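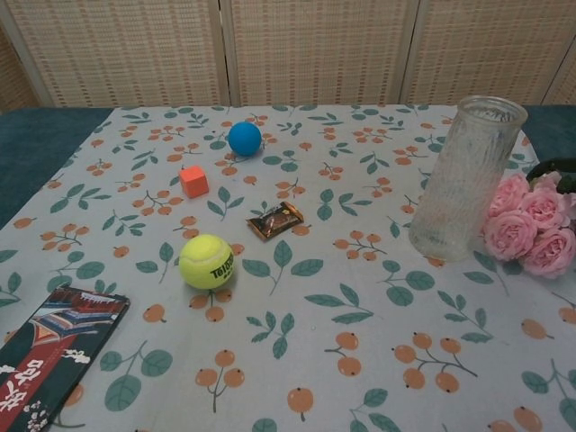 The grab table in July, leafy cloth and all.

So I finally got to try the two grippers side by side, and I've been grinning all evening! The Simuneck is the plain parallel-jaw one. The Verkow has soft fingers that wrap around whatever they touch (it feels a bit like shaking hands with a squid). Same arm, same wrist camera, same controller settings for both.

The foam cube goes to the Simuneck, no contest. Straight down, close, lift, done. I had to drop the closing force a lot or it left dents, but after that it got 9 out of 9. The tennis ball was a different story, because flat jaws want to catch it dead center and mine kept landing a little high. The Verkow just swallowed it, fuzz and all.

What I really wanted to know about was the candy bar. It's flat and the wrapper is shiny, so the camera loses the edge as soon as the light moves. Nanami Sugawara suggested coming in at a slant and letting one finger drag on the cloth, and wow, that helped both of them. The cloth bunches up if you press too hard, though, so watch your Z height.

I haven't been brave enough to go for the tall glass yet. Next up is slowing the close time to 300 milliseconds and running the blue ball again, with the camera tilted down a little more.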